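3. Collecting Demonstrations in Lived-in Bedrooms

3.1 Recording procedure

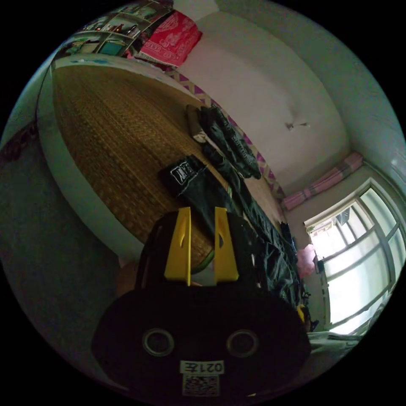

Our earlier set, which we call Cirel, was recorded on one table in our laboratory, and the policies trained on it did not transfer well to beds. A bed is wide, the operator must lean or walk to reach the far side, and clothes lie on it in positions that no one has arranged. For the present work we therefore moved all of the recording into homes. The operator carries a hand-held gripper with two fingers and performs the task with it directly, so no robot arm is needed during collection. The trained policy is later run on the Lightfoot mobile base with fingers of the same shape.

Figure 2. Recording in a bedroom with the hand-held gripper. The yellow fingers point toward the bed, where dark garments lie on a woven straw mat.

Each home was visited by one operator, who stayed for one morning or one afternoon. Before the first recording the operator walks slowly along the bed with the gripper, so that the mapping step has enough views of the room. We found that this walk is more important in bedrooms than in kitchens, because a plain wall gives few points for tracking. A patterned cover or mat helps the tracking, but a fine regular pattern can also produce false matches, and we discuss this case in Section 3.3.

The task is given to the operator as one short sentence, for example "fold the trousers" or "put the shirt with the other shirts." We do not tell the operator which corner to grasp first. In the pilot study we gave detailed steps, and the result was that all demonstrations looked alike and the policy could not recover when a sleeve fell in a different place. After each demonstration the operator disturbs the clothes by hand and begins again. The clothes belong to the household and are used as they are found. We accept dark clothes on dark clothes, although the border between two such garments is difficult to see even for a person who labels the recording.

3.2 Amount of data and filtering

In total we visited 50 homes and kept 3602 demonstrations. A further 1100 were removed. The most common cause of removal was loss of tracking during a fast turn of the wrist. Other demonstrations were removed because the garment left the bed, or because the operator used the free hand to help the gripper. The last case was marked manually by Arben Stan and Cúc Mai, who each viewed all recordings and discussed the ones on which they did not agree. We kept the removed demonstrations in a separate folder and used them in the experiment of Section 5.

Light was a second difficulty. Many bedrooms have one large window, and when the operator turns toward it the glass becomes fully white and the cloth near it loses detail. We first asked operators to close the curtains. This made the recordings more even, but the policy then failed in the morning, when the Woletti test apartment receives direct sun. In the final protocol the curtains stay as the household has them, and exposure is left on automatic.

3.3 Synchronization and pose recovery

Video and finger width are stored by the Gunance recorder with a shared clock. Pose is recovered offline in 2 passes. The first pass uses only the mapping walk, and the second places every demonstration in this map. When the second pass matches a demonstration to the wrong part of a repeated pattern, the path shows a sudden sideways jump. We detect such jumps with a limit on hand speed and cut the demonstration at that point. If the remaining part does not contain a complete grasp, it is not used for training.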